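Notebook, April 18, 2026
Storkside workshop, arm cell

Went through the wrist camera settings again with the Trindik arm. The plan from March was that the arm does the close looking and we stop kneeling on the floor. It is partly so. In the last session I still went down on my knees 7 times, mostly for checking the distance by eye, but before the arm it was every part.

The job file is still called Motley. Please do not rename it, the log script looks for this name.

Row of four black tabs, both views:
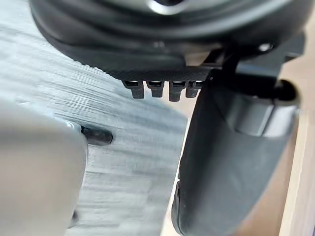
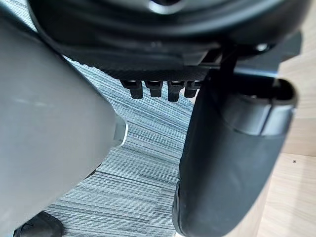

Cuesta Automation Group, Floor Team

The tabs are a good landmark. They are dark on dark, but the squared ends give a clear shape, and I would like to use them for the alignment step. When the view is smeared I do not trust the match, so I set the waiting time before capture to 4 seconds. Maybe too long. To try 2 next.

About the work itself. Before, two of us shared the inspection and we talked during it. Now one person sits by the screen and accepts or rejects, some 100 views in a shift. My back is better, my eyes are worse. A colleague from the evening shift wrote in the log that she feels like a ticket machine, and I understand her. I proposed to change places every 12 views when there are two people in the room. It costs a little time, and the supervisor did not say no.

Also we are losing the feeling in the hands. I used to know a bad clip by pushing it with the thumb. The operator sheet has no field for this, so I added one with pencil.

Open: cable tie at the wrist, speed limit near the floor, who trains the new people.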